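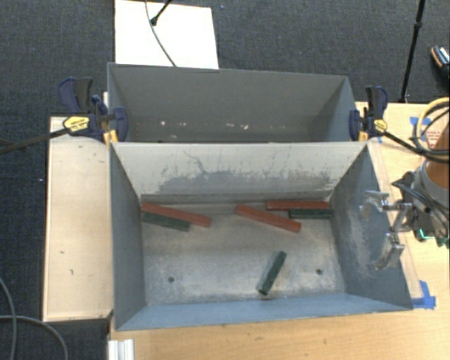

Attachment 1 — metal bins on the table, red and green bars in the front one

Ticket 648 — label printer, Omthorpe stockroom
Opened Nov 8, 2018 by Shoshana Schumacher
Priority: high

Bin labels coming out blank again. Zevham printer, same one as in July. Test page fine, anything sent from Rondine is blank. Around 15 labels wasted so far.

Tried: restart, new roll, cleaned the head. No change. Reinstaled driver, no change.

09:40 — Cheng remoted in. Template set to 2 inch, roll is wider. Changed it, first 7 printed ok then blank agian.

10:15 — queue cleared, spooler restarted. Waiting on Cheng to call back. Leave open pls.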